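Simulation gallery: good practice for domestic scenes

Skeltness test rooms, navigation and tabletop sets

The gallery collects rendered rooms used for mobile robot trials at Skeltness, together with the house rules each room is expected to meet before a trial result may be quoted. The rules are short. They were written for people who build rooms, people who run trials in them, and people who later have to read the logs and decide whether a failure belongs to the robot or to the room.

Rooms are built in Fuvo and checked against the Besora checklist, currently at issue 6. A room that has passed the checklist keeps its number for good. If anything in it is moved, recoloured or rescaled it gets a new number, and the old one stays in the archive so that earlier results can be repeated. 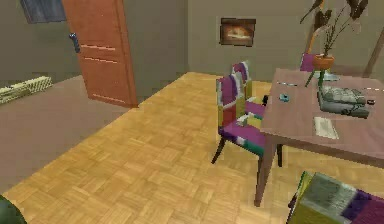

Bùi
Room author and checklist maintainer

Room 412, dining area. Parquet and a plain floor meet along a straight diagonal line, with a door at the left and four chairs placed around a large table. Small items are laid out on the tabletop near a potted plant.

Notes on room 412, by checklist heading:

Floors. Where two floor finishes meet, the room file must state whether there is a step. In 412 there is none: both surfaces share one height and one friction value. The change is one of colour only and is there to test whether a planner treats a visual boundary as a physical one. Trials that report a stop at the boundary should be logged as perception faults and kept apart from contact faults.

Doors. A door must have a declared hinge side, a declared swing and a declared starting angle. The angle is fixed at the start of each run and is not to be randomised unless the run sheet says so. Collision geometry for the handle is kept separate from that of the panel – an arm that brushes the handle and an arm that strikes the panel are different events and must be counted as such.

Chairs. The patchwork upholstery is deliberate. Strong blocks of magenta, white and olive-yellow break up the outline of a chair and make it harder to segment as one object. A chair counts as one obstacle whatever its covering. Legs are modelled individually, and the clearance figure for a mobile base is taken from the legs and never from the seat.

Tables. Clearance for the base is measured at floor level and clearance for the arm at the edge of the top. Both go in the room file. The apron below the tabletop must have its own collision shape, as a number of older rooms left it out and allowed the arm to pass straight through it.

Tabletop items. Items are listed in the room file by name, mass and permitted grasp. Anything not listed is scenery and may not be used as a target. Thin items lying flat, such as the pen-like one near the left edge of this table, are allowed as targets only in runs marked for fine grasping. Soft items are to be simulated as rigid unless the run sheet says otherwise, and a result obtained on a rigid stand-in must say so wherever it is quoted.

Plants. Stems and leaves are visible to the sensors and have no collision shape. The pot has one. Contact with the foliage is therefore not recorded by the physics engine, and the run script must check for it separately using the keep-out volume supplied with the room.

Wall items. Pictures, radiators and similar fittings are fixed and may not be moved between runs. They are useful as landmarks, and a localisation result that depends on them should be repeated once with the walls left bare.

General rules for all rooms

Each reported figure rests on 400 runs with recorded seeds. The default seed is 2074. Runs that end early are kept in the total and marked with the cause – removing them is the most common error found at review.

Renders published in the gallery are made from the room file at its starting state. They may be cropped to fit the page but must not be retouched, brightened or relabelled.

A pass in simulation is a condition for booking time on the physical floor. It does not replace the safety check carried out there, and the speed and force limits set for the physical floor apply in the simulated rooms as well, so that results from the two can be compared.

Corrections to a caption or a checklist note should quote the room number and the issue of the checklist used. The next issue is due in December.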